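Leave the cell set up

I look after a two-arm cell at Mirker, and I want to argue for something that will sound lazy. Stop tearing these cells down between jobs. Stop moving the table to sweep, stop borrowing the dish rack, stop unplugging the wrist cables to make the place look better for visitors. Set the thing up once, write down where everything goes, and then keep your hands off it.

I did not always think this. My first job was on a packaging line at Sandadness, where every shift ended with a full strip and wipe, and I carried that habit with me. When I took over the plate cell I cleaned it the same way. Every evening the table got pulled back, the rack and plates went in a cupboard, and the grippers went to closed and parked. Every morning I put it all back and spent up to 55 minutes finding out why it no longer worked the way it had the day before.

Our job is simple to say. Two arms, one table, a rack with pegs, and three plates that have to stand in it and be handled by the rim. A plate rim is thin. If the rack is turned a little, the finger that used to meet the rim meets a peg, or the base of the rack, or air. The arms go where they were told to go. The rack is the part that moved, and a person moved it.

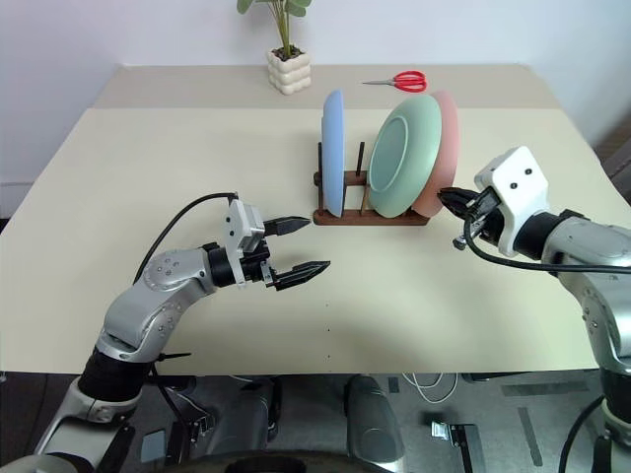 The plate cell with the rack in the middle of the table and an arm on either side.

People who visit look at the arms first. I look at the table, then the rack, then the cables, in that order. It's the order in which things have gone wrong for me. Over one stretch last June I kept a log of every stop in the cell, and I have 468 lines in it. I went back through them over the winter with Esperanza Delacroix, who does the same work on the next cell over. We sorted them by what fixed the problem. The biggest pile was "put the rack back." The second was "put the table back." A bad motor or a bad board accounted for 17 of them, and a good part of those were one loose plug that I was slow to find.

I don't claim that is true of every shop. It was true of ours, and I suspect a lot of shops that blame the software would find something similar if they kept a log and were fair about it.

So what does leaving it alone mean in practice? The table stays put. If the floor needs sweeping, sweep around it. The rack stays on the table overnight with the plates in it. We put the plates in the same order each time, blue first, then green, then pink, and the sheet on the wall says so. I got some grief for the order. A plate is a plate, I was told. But when someone calls me from the cell and says "it's catching on the green one," I know which slot they mean before I get there, and that saves a walk.

Cables I feel strongly about. A cable that runs from the wrist back over the arm needs slack, and it needs the same slack tomorrow as it had today. The most common favor people do for me is to tidy a loop. They see a cable arching over an arm, it looks untidy, and they pull it in and tie it. Then the wrist turns to the far end of its travel and the cable goes tight. I have replaced a wrist connector for exactly that. The loop is there so the joint can use its whole range. I would rather have an ugly cell that runs.

The other side of this argument deserves a hearing, and Esperanza makes it better than most. Her view is that a cell that is never taken apart is a cell that only one person understands. If I'm out sick and the table gets bumped, the next person has no practice at putting it right. She also says a setup that can't survive being moved an inch is a weak setup, and that by protecting it I'm hiding the weakness. At Kedetis, where she worked before, they shifted the fixtures on purpose every week, and the machines got better at coping.

She's right about the first part and I changed what I do because of it. We now do one full teardown and rebuild a month, on purpose, and I'm not allowed to touch anything. Somebody else does it from the sheet. The first time, it took most of a morning and we found that the sheet left out the height of the table. The sheet has been rewritten twice since. That rebuild has been worth more to us than all those evenings of putting plates in a cupboard.

On the second part I agree less. Yes, move the rack to see if the machine can cope. That's a test, and a test has a start and an end, and somebody writes down what was moved and how far. Moving the rack when you wipe the table and then not mentioning it is something else. If the green plate gets dropped after lunch I need to know whether I'm looking at a machine problem or a sponge problem. When everything shifts a little every day, I can't tell, and I end up changing settings that were fine.

I've done that, by the way. I once retuned the closing position on a gripper because it kept landing low on the rim, and it was a rack that had been set down crooked. The next morning the rack was straight and now the gripper was wrong.

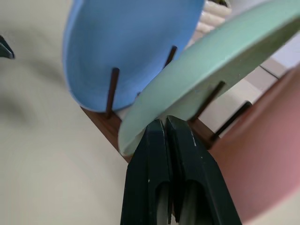

Fingers are the one place where I do want regular hands on the machine. They rub on rims and knock against wood all day and they wear. Ours get looked at every 30 hours of running. I wipe them with a dry cloth, run a thumb across the tips, and check that the two close evenly with nothing between them. A scuff or a light scratch on the face doesn't bother me. A rounded corner at the tip does, because the corner is what has to get under a rim that is sitting close to the rack. I keep spares in a drawer, in pairs, and I change them in pairs. If you put one new finger against one old finger you have made yourself a gripper that closes off center, and you'll be chasing it for a week.

We tried a softer set from Mizuno, a small shop that makes fingers to order. They held the plates nicely. They also bent a little when they pressed against the rack, and then the grip depended on how hard the arm had leaned. I went back to the stiff ones. For cups I might choose differently.

What I'd ask of anyone running a cell like this is to look at where the maintenance hours go. Ours used to go into undoing and redoing a setup that had nothing wrong with it, and the fingers, which did need the time, got looked at when something fell. We called that being careful. It was mostly cleaning. I like a clean shop as much as anybody, and the table does get wiped. It gets wiped around the rack.

The sheet for our cell is one page, and it's taped to the wall by the door with the table height on it now. The current version is dated 2/16/22. If you work here and you find something on it that's wrong, cross it out and write the right thing in pen, and I'll type it up at the next rebuild.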